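When the Helper Robot Gets Stuck at a Door

Most of the trouble we have had with a two-armed robot in the house has been at doors. Dishes and laundry get the attention, but a dropped towel can be picked up again. A door with an arm jammed against it blocks the room, scrapes the paint and, if somebody is on the other side, can hurt them.

Ours is a Femden, bought used. It runs the Garkorex planner, which lets you rehearse a job in a simulated apartment before you turn the robot loose in your own rooms. In March the real one pushed its gripper into the raised molding of our bedroom door and kept pushing. The finger slid along the panel, caught in the corner of the molding and stayed there. The arm did not fault out for 13 seconds. By then the molding had a dent in it and the top hinge screws had started to back out of the jamb.

The rest of this page is what we did about it, in the order I would do it again.

Stopping it

Press the stop button first. Don't try to talk to it, open the app or pull on the arm. Our button is on the back of the base, where you can't reach it when the robot is facing you in a narrow hallway, so we now keep the remote stop on a hook by the light switch. If yours came without a remote stop, order one before you let the robot near a door.

After the stop, keep your hands out of the space between the fingers and the door. A stopped arm can still be loaded, the same way a bent branch is. Look at which way it is leaning. If the door is under pressure, it may swing when the gripper comes off.

Keep children and pets out of the hall until the arm is folded. If someone is in the room behind the door, tell them to stand back from it and leave the knob alone.

Getting the gripper off

1. Put a door wedge on the floor on the side the door wants to swing toward.

2. Hold the forearm from underneath with one hand. On our model the brakes on the upper joints hold after a stop, but the wrist goes slack and the hand is heavier than you'd think.

3. Use the release mode for the wrist only. Turn the wrist until the fingers are no longer bearing on the molding, then bring it straight back.

4. Fold the arm by hand to its parked position and only then take the wedge out.

Don't pry with a screwdriver between the finger and the panel. I did that, and the second dent is mine.

Finding out why

I saved the log before restarting, which was good luck, as a restart clears it on this version. The log listed 1,788 door contacts since the last calibration. The manual asks for a calibration far sooner than that. I had been skipping it on Friday nights when the reminder came up.

I then ran the same door job in the simulated apartment, with the same settings, to see whether the planner itself was at fault or only our hardware.
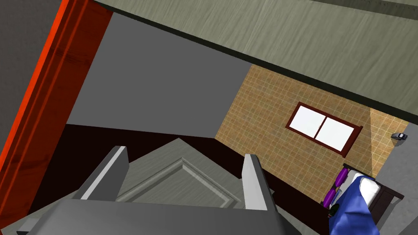 It went wrong there too, though in a milder way. The planner picked its approach from the panel when it should have picked it from the handle side. A raised molding gives it a nice strong edge to line up with, and it treats that edge as something to go to. On a flat door the same job finished without touching anything it shouldn't. So we had two problems, a planner that likes moldings and an arm that had drifted far enough to turn a near miss into a hit.

I sent both logs to Feltier, the service shop that sold us the robot. Lama Haddad on their bench answered the next morning and agreed about the calibration. She also pointed out something I had missed: the push limit had been raised by the previous owner, probably to deal with a sticky door. At the factory setting the arm would have quit much sooner.

Settings worth checking

Push limit. Set it back to the factory value. If the robot then can't open a certain door, fix the door. Soap on the latch, a plane along the swollen edge or a longer hinge screw will do more than extra force from the arm.

Stall time. Ours was set so long that the arm could lean on something for many seconds before giving up. We set it to two seconds for anything marked as a door or a cabinet.

Wrist angle on approach. If the hand comes in rolled far over to one side, the camera on the wrist sees every straight line in the room as a slant, and the planner is more easily fooled about which edge is which. In our version you can cap the roll. Cap it for door jobs and leave it free for picking things up off the floor.

Keep-off zones. You can draw these over the panels of a door so that the handle side is the only part left. It's slow work the first time. Do one door, copy the zones to the rest and adjust.

Tall cabinets with paneled fronts need the same treatment. Most of them have a raised border around a recessed center, so there are plenty of corners for a fingertip to catch in. We had put zones on the room doors and forgotten the cabinets completely, and the next rehearsal found that out for us.
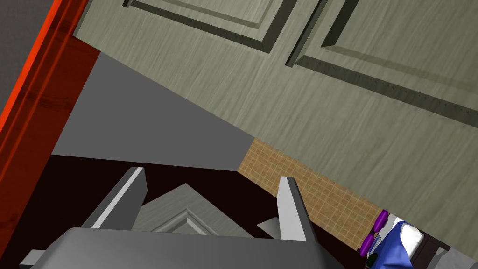 Can I leave the keep-off zones on all the time, or will they get in the way of cleaning?

Leave them on for every job that involves opening or closing, and make a separate cleaning job with the zones off and the push limit at its lowest. Put a soft pad over the fingers for wiping. Watch the first few passes yourself.

Fixing the door

The dent in the molding was shallow. I cleaned out the loose paint, filled it with ordinary wood filler, let it set overnight and sanded it with a fine sanding block cut to the slope of the bevel. A block with a square edge will flatten the profile and you'll see it every time the hall light is on. Spot prime, then two thin coats.

The hinge was more work. Once screws have pulled, tightening them is a waste of time. Take the screws out one at a time, pack each hole with glued hardwood matchsticks or a piece of dowel, trim flush and drive the screw back in after the glue is dry. In the top hinge, replace one screw with a long one that reaches the framing. We did this on all four doors the robot uses, including the ones that looked fine, and one of those turned out to have a loose screw as well.

Check the gap along the latch side afterward. If the door rubs, the robot will feel it as resistance and you'll be back to stalls.

Fixing the hand

Wipe the finger plates and look at them under a lamp. A burr on the edge will scratch the next thing it touches. Ours had a small one, which I took off with a fine file after pulling the battery. Then open and close the fingers by hand and see that they meet evenly. If one leans, stop there and send the hand in. A bent finger can't be straightened at home with any accuracy, and the force reading will be wrong from then on.

Calibrate after any work on the hand, even if you only took off one screw. Use the board that came with the robot and put it on a floor that doesn't flex. We used to do it on a rug. The results jumped around from one try to the next until we moved it onto the kitchen tile.

Trying it again

Don't go straight back to the door that caused the trouble. Start in the simulated apartment and run the job with the new settings several times from different starting points. Include at least one run through a narrow doorway with the second arm raised, because the arm that isn't opening the door is the one people forget.

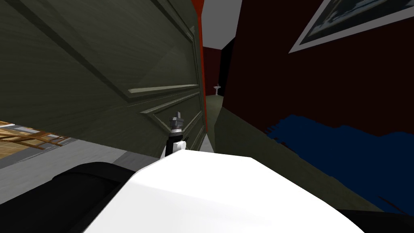
Practice apartment: one gripper up in front of the lower door panel, with the bathroom sink in the distance.

When those runs are clean, move to a real door with nobody behind it. Prop it half open for the first try so the robot only has to push it wide. Stand to the side with the remote stop in your hand. Go on to a closed door after that, and finish with the problem door at the slowest speed the planner allows.

Listen as well as watch. A finger dragging over paint makes a dry squeak well before the log shows a contact. If you hear it, stop the run and move the zone out by a finger's width.

Štěpánka Hrubý wrote in to say she puts painter's tape over the moldings for the first week after any change. The tape scuffs where it's touched, so she can see at the end of the day where the hand has been. We've started doing that. Take the tape off within the week or it will lift the paint on an older door.

One more thing for households with a door closer. The spring pulls the door back against the arm the whole time it's passing through, and the planner can read that as a person pushing. Ours would freeze halfway with the door resting on its elbow. We took the closer off the laundry room door and fitted a Hashemi magnetic catch to hold it open during the day. On a fire door you can't do that, so leave the closer on and keep the robot from using that door at all.

The calibration reminder is now set for mornings.

Related tips
Freeing a swollen interior door
Packing stripped hinge screw holes
Where to hang a remote stop in a narrow hallway
Cleaning gripper pads without solvent
Touching up paint on raised molding
Rugs, thresholds and robot wheels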